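Open day crew and testers wanted – Hemodden robot hands demo, Staltside

Paid, one day plus a short briefing. Read to the end before you write please, half the questions we get are answered down there.

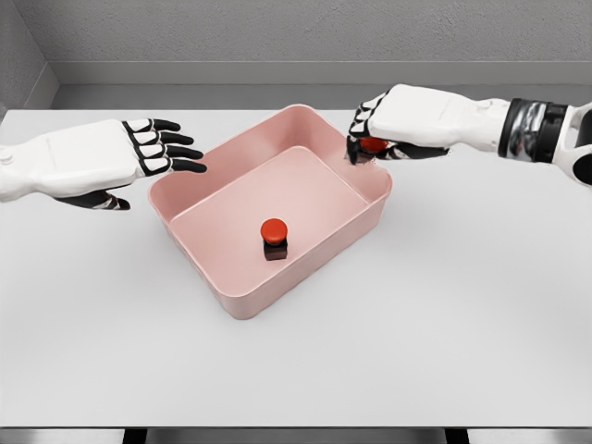 We're looking for two kinds of people. Floor hosts, and public testers. You can apply for one or both but you can't do both in the same shift.

The day is May 8, 2021, at the Gebretsadik building in Staltside, ground floor, big hall. Doors for visitors at 10, crew in by 8:30. Last group leaves at 4:30 and then we pack up, so figure 6 pm for hosts. Testers come for a two hour slot and go home.

What visitors get: a short talk, then the simulator stations, then the real two-handed robot behind the rail. The simulator is the part we need people for. Tabletop tasks, a bin, small things to pick up and put down, both hands. Visitors try to drive the hands themselves with the gloves, badly mostly, and it's fun to watch. Then they see the same kind of task run on its own program. Expecting up to 1533 visitors over the day if the weather holds, timed entry, so it comes in waves.

Floor hosts

You will:
– bring groups from the door to the stations and keep them moving
– help people in and out of the gloves, wipe gloves down between users
– reset the task when somebody gets stuck (one key, we show you)
– answer the easy questions, pass the hard ones to an engineer
– keep kids behind the rail at the real robot. No exceptions, even for the mayor

You need to be 18 or over, OK on your feet all day, and comfortable talking to strangers in plain English. A second language is great, tell us which. No robotics background needed. If you have one, good, but please don't lecture, the talk is already long enough.

Pay is $505 for the day including the briefing. Lunch included. Parking behind the building, enter from the loading side, front lot is for visitors only.

Public testers

These are people who have never used the system. You sit at a station, put on the gloves and do a set of pick and place tasks in the simulator while one of our people takes notes. Then a questionaire, then a short chat. We want to know where the instructions are confusing and when your arms get tired. Nobody is scoring you.

We want a mix. Left handed people especially, we never get enough. Also people over 60, people who don't play video games, people who work with their hands for a living – packers, cooks, mechanics, nurses, whoever. Small hands and very large hands both welcome, the gloves come in 4 sizes.

You can't test if you've worked on our project or live with somebody who has. If you get motion sick from screens say so when you apply, we may still have a spot for you at a station with a plain monitor.

Testers get a $60 gift card and entry for the rest of the day plus one guest.

Briefing (hosts only)

One evening in late April, 90 minutes, at the Villolell workshop, address sent once you're confirmed. You have to come to it. We do the safety walk, the gloves, the reset key and who stands where. If you miss the briefing we give the shift to the next person on the list, sorry, no time to run it twice.

Practical stuff

Wear closed shoes, no scarves or dangly jewelry near the rail. We hand out T-shirts, give us your size. The hall is step free and so is the restroom. Testers can do everything seated. Masks on indoors for everybody, bring your own or take one at the door.

There will be a photographer. If you don't want to be in pictures ask for a yellow badge at check in.

How to apply

Email Stepan Yurchenko through the contact form on the Hemodden page, subject line "open day host" or "open day tester". Include your name, phone, age, which shift or slot you'd like, T-shirt size for hosts, and which hand you write with for testers. Two or three lines about you is plenty. No résumé, no cover letter, max 1000 characters becuase the form cuts off whatever comes after that.

We answer everybody, usually within a few days. Host spots get filled in the order good applications come in, so don't sit on it. Tester slots stay open longer, the morning ones go first.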